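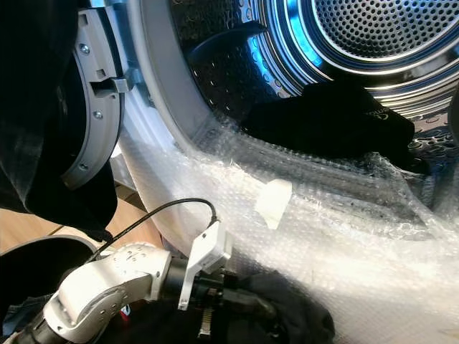

**Figure 3.** Open front-loading dryer with perforated steel drum.

### 4.2 Pressing location and the problem of regional sound

Collectors' guides to privately pressed soul and garage singles often assign a record to a region on the strength of its sound. A dry snare and a forward bass are said to point to Grellimberg; a wash of plate reverb is said to point to Flandstead. We doubted these claims, and the material in our sample gives us little cause to change our minds.

The sample holds 1,154 sides. For most of them, the label copy names a publisher and a songwriter but no studio. Earlier discographies filled the gap with the address of the pressing plant, and later writers repeated that address as if it were the place of recording. The two were often far apart. Rind, the label with the largest share of our sample, sent tapes to whichever plant had open time, and its February releases in a single year carry the matrix styles of three plants.

To test the idea of a regional sound, we drew 100 sides whose studio is known from session logs and played them, without labels, to 19 dealers and long-time collectors. Each listener was asked to name the city of recording. Agreement between listeners was weak. Where they did agree, they tended to be reacting to the pressing: a noisy vinyl mix was taken as a sign of Flandstead even when the session log placed the band elsewhere. Several listeners changed their answer when the same side was played again from a different copy.

The Tranen singles deserve separate mention. They are routinely described as the work of one studio band recording under many names, and the evidence offered is that the organ sounds the same on all of them. It does sound similar. It is also a common model of organ, and the logs we have seen list different players on sides that the guides treat as a set. A shared house band remains possible for the earliest issues, but the case has been stated with far more confidence than the paperwork allows.

We don't claim that place left no mark on these records. Room size, tape stock, and the habits of a local engineer must have counted for something. Our complaint is with the method. A guide that hears a city in a record after reading the city on the label has tested nothing, and the price lists built on such guides carry the same error forward. In the tables that follow, recording location is left blank unless a log, an invoice, or a dated tape box supports it.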